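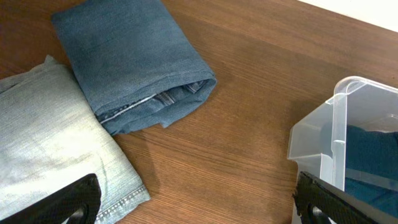
Stumlow word list, readme

Hello! I've been collecting local words from Stumlow and the farms round it for a good few years now, and this folder is where they've ended up. There are 344 entries in the main file, words.csv, and a much messier pile in leftovers.txt that I keep meaning to sort out (don't hold your breath).

What's in each row

word – spelt the way the person who gave it to me spelt it, even when I'd have done it differently
meaning – in my own words, so blame me
heard – the year I wrote it down
who – initials only, or blank if they'd rather

Most of the words are to do with weather, mud, sheep and being in a bad mood. I had almost 700 slips of paper to begin with, but loads were the same word over and over, and "clarty" alone came in with 4 different spellings! I kept them all as separate rows, so if you're counting words you'll want to merge those first.

Deisy Bermúdez typed up the oldest notebook and caught a lot of my mistakes, for which I owe her several dinners. Anything marked DB in the notes column is her reading of my handwriting and is probably better than mine.

Using it

Help yourself for anything you like, just say where you got it. The file is UTF-8 with commas, and if your spreadsheet mangles the accents try importing it instead of double-clicking.

Last changed July 17, 2018 – I added the May batch and fixed the two rows where the meaning had slid into the wrong column.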